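Can machines do chores yet? Project report, draft 2
Last updated: February
5 min read

Question we picked: could a household or a small shop hand over a real chore to a machine right now and walk away. Not a demo. A chore, start to finish, with the boring parts left in.

Background, short version. Dishwashers and washing machines already do the middle of the job. What's left is the ends – loading, unloading, sorting, folding, putting away. Those are the parts people in our survey complained about. We read product pages and watched a lot of video for two home machines, the Noltia (floor tidying) and the Tuvus (shelf restocking, small stores). Both do one thing well on a clean floor with good light. The Tuvus needs every box facing the same way before it starts, so a person has to walk the aisle first, and that was most of the work anyway.

We also logged chores at Pongsiri, the laundry and alterations shop near campus. 1134 items went through our log sheet, mostly shirts, towels and uniforms. Staff fold a T-shirt without looking at it. We tried to write down the steps and kept arguing about where one step ends. Smoothing isn't really a step, it happens all through.
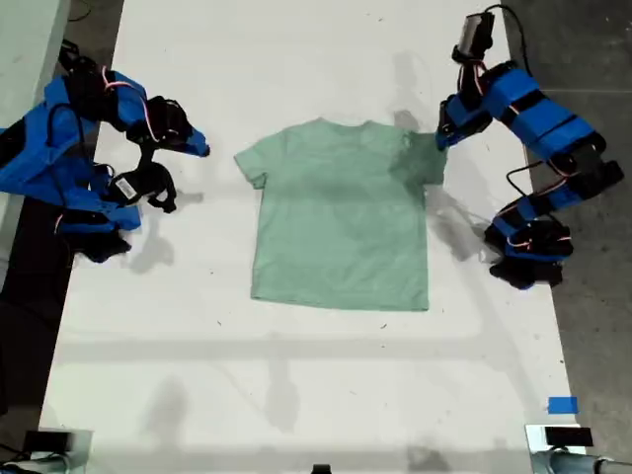 Folding is the chore we spent the most time on so it gets the longest section. Cloth is hard because it has no fixed shape, every time you pick it up it's a new object. A mug is a mug. The easy version of the problem is a shirt already laid flat, like the mint-green one between the two blue arms, face-down with the collar at the top and the hem straight. Even then there are wrinkles down the sides, and the shadows of the arms fall right across the table near it, which a vision system has to tell apart from a crease or an edge. Also one gripper is at the corner by the sleeve and the other is still off to the side over bare table, so timing between the arms matters as much as the grip. Getting from a basket to flat is a seperate problem and in our opinion the bigger one.

Scoring. We made a simple scale called Jadovlow (ask us why, long story). 0 = machine can't, 1 = can with a person setting up, 2 = can alone. Results from our reading:

Vacuuming open floor – 2
Restocking straight shelves – 1
Folding, shirt laid flat – 1
Folding from a basket – 0
Clearing a table after dinner – 0

Problems with this. The scale is too coarse, it says nothing about speed, and a 1 covers everything from pressing a button to doing half the job yourself. Our ratings come from what we read and watched, we did not get to test any machine ourself. The shop log only covers one shop.

Still to do: cost per item section, fix the table in the appendix, ask Pongsiri if we can come back and time the towels.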